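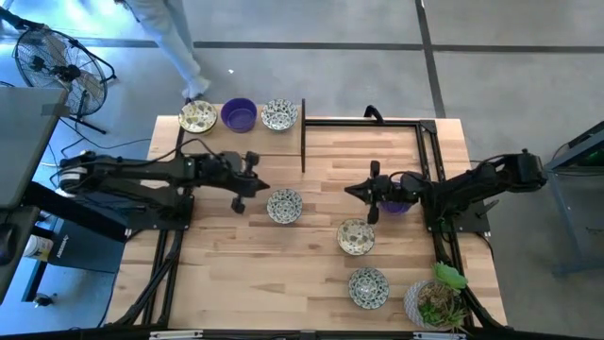

Recipes should give salt by weight

Most recipes written for home cooks in the United States give flour in cups, butter in tablespoons, and salt in teaspoons. The argument over flour has been going on for decades and the scale is slowly winning it. Salt gets less attention. I think it deserves more, and I think a recipe that gives salt only by the spoon is incomplete.

A teaspoon is a unit of volume. Salt is sold in crystals of very different shapes, and those shapes pack differently. Fine table salt is a small, dense cube. Flake salt is thin and leaves a lot of air in the spoon. A level teaspoon of the first can hold twice the salt of a level teaspoon of the second. The chemistry is the same in both cases, so the dish made with table salt is simply twice as salty. No reasonable cook would accept that margin for sugar in a cake.

The usual answer is that salt is added to taste. For soup this is correct. The cook adds some, stirs, tastes, and adds more. It does not work for bread dough, sausage, pickles, meatballs, custard, or anything else that is mixed raw and then cooked or left to ferment. In those cases the decision is made once. For fermented vegetables it also affects which bacteria grow, and a shortfall can leave the jar soft or spoiled.

Last November I went through the 53 savory recipes in a community cookbook put out by the Murum food co-op, where I have been a member for six years. I was looking only at how salt was specified. In 19 of them the type of salt was named. In 14 the amount was "a pinch" or "some." Two gave a weight, both for sauerkraut, and both were submitted by Štěpánka Tóth, who used to run a pickling business and writes all of her quantities in grams, including water.

I asked her whether readers complained. She said the only complaint had come from Mayuree Ratanaporn, the editor, who wanted the weights converted to spoons so that the page would match the others. Tóth refused. Ratanaporn's position is not a foolish one. A cookbook with a consistent layout is easier to use, and many of the people who buy it do not own a scale. She also pointed out that a cheap kitchen scale reads in whole grams and is unreliable below five, so a recipe calling for two grams of salt may be measured worse on that scale than with a quarter teaspoon.

That last objection is the strong one. There are two ways to deal with it. The first is a pocket scale that reads to a tenth of a gram, which costs less than a decent paring knife. The second is to print both figures: a weight, then a volume with the kind of salt named. "6 g salt (1 teaspoon fine table salt)" takes up very little of a line. A cook without a scale loses nothing. A cook with a different salt in the cupboard has the number needed to correct for it.

Percentages are better still, although I do not expect them to spread outside baking. Most bread sits near two percent salt against the weight of the flour. Once a cook knows this, a printed recipe can be checked before any flour is wet. I have found two typing errors that way, one of which would have put 26 grams of salt into a single small loaf.

Some writers say that weights make cooking feel like lab work. I have never understood this as an argument against accuracy. Weighing salt takes a few seconds, and there is no spoon to wash afterward. The parts of cooking that call for judgment, such as when the onions are done or whether the dough has rested long enough, are left exactly where they were.

The co-op is planning a second edition. I have sent Ratanaporn a one-page proposal for the dual format, with the conversions worked out for the three salts the store carries. She has agreed to try it in the bread chapter.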